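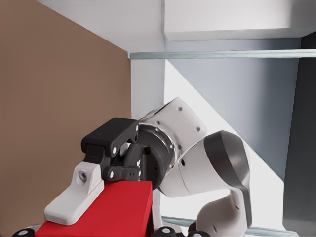 April, twin cell notes, started 7:40 am

OK, picking up where I left it with the two-arm sim. Ellumden build, block table loaded, both arms homing fine after the restart. What I wanted out of this morning was one boring thing: the left gripper closing on a block and staying closed while the right one comes in open from the other side. We've been fighting the handover for ages and I'd rather start from a cell I trust than tune one more gain on top of a mess.

First, the table height. Somebody (me, I checked the log, it was me) had the tabletop at the old value from before we remeasured the real cell. It's 1140 mm in the config now, same datum as the mounts, so please don't "fix" it back if it looks odd next to the old sheet. The arms were coming in low on every approach and I'd been blaming the wrist calibration for it!

Second, the finger pads. The collision shape on the left gripper was still the plain box from the first import, a bit fatter than the pad you see drawn, so the controller thought it had touched the block when there was still a gap. Swapped in the mesh Belmiro Quintela cut down for us and reran the close. Contact shows up in the log where I'd expect it now. I also set the close force limit to 60 N on both sides. The right one had no limit at all, which explains a few of the blocks that shot off the table in Leonilde's runs.

Third, timing. Physics step is 2 ms. I tried going coarser to save my afternoon and got jitter in the fingers right away, so back it went. Each run is 600 steps from the approach pose and then it stops and dumps the joint log. Long enough to see a slip start, short enough that I can sit and watch it without wandering off for coffee (I wandered off for coffee anyway).

Ran it with the loose blocks left on the table, teal one well out of the way on the right arm's side. Left gripper is on the red cube, right one is open and close to it, and that's the pose I saved as the new start state:

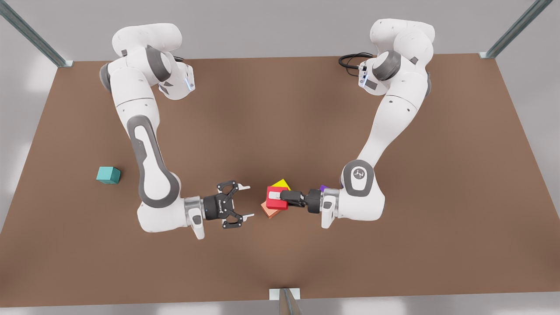
Hanneke Dewulf would rather we pulled the right arm's start pose back a good bit, on the grounds that the orange block is the first thing it will clip if the approach comes in even slightly off, and then we'll be chasing a collision that has nothing to do with the grip. She'd also like the approach speed written into the start state so it can't be changed by accident from the panel.

Fair on both counts. The speed thing I've done, it's in the state file under the right arm. The pose I'm leaving for one more batch, mostly out of stubbornness, and I'll move it if I see a single hit on the orange block in the log.

Still open:

Left wrist cable isn't modeled, so don't read anything into wrist torque yet.
Dehua, can you send me the pad friction number you used on the Ferton rig? I've got a guess in there.
Old config is renamed, not deleted. Leave it until the batch is through.

Batch started 11:15, logs go in the usual folder.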